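**Gripper evaluation, soft goods: Clorkudow finger vs. Sadeghi finger**

**oltitz_lab_admin** wrote:

This thread collects comments on the August comparison at the Oltitz bench. Both fingers are being considered for handling bags and other lined textile items. Each was assigned 20 attempts, with the grip force held at setting 5. Members are asked to review the wrist camera views before replying.
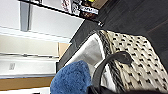

### Reply 1 — flakness_controls

Thank you for posting. Our concern is with the camera position. The bag and its black strap take up much of the view, while the gripper is only a dark blur along the bottom. A controller that depends on seeing the fingertip would have little to work with at this angle. We recommend raising the mount by 2 cm before any further scoring.

### Reply 2 — textile_handling_26

We respectfully disagree. The open side of the bag, with its pale lining and the striped or speckled trim along the rim, is well separated from the dark surface. For choosing a grasp point, the rim matters more than the fingertip. Moving the mount now would also make the first set of attempts useless for comparison.

### Reply 3 — oltitz_lab_admin

Both points are noted. The second view is attached for reference.
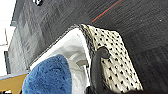
*Wrist view: black finger at the line between the white material and the dotted fabric.*

### Reply 4 — flakness_controls

The second view is better for our purposes, and the curve of the fingertip can be made out. We still cannot tell whether the finger is pinching the edge or only pressing on it. The image is soft, and a single still will not settle the matter. Could the force log be posted as well?

### Reply 5 — textile_handling_26

We support the request for the log. On the mount, our position is unchanged — finish the Sadeghi set first, then move the camera and repeat both.

### Reply 6 — oltitz_lab_admin

The log will be added to this thread when the Sadeghi set is complete. The mount stays where it is until then.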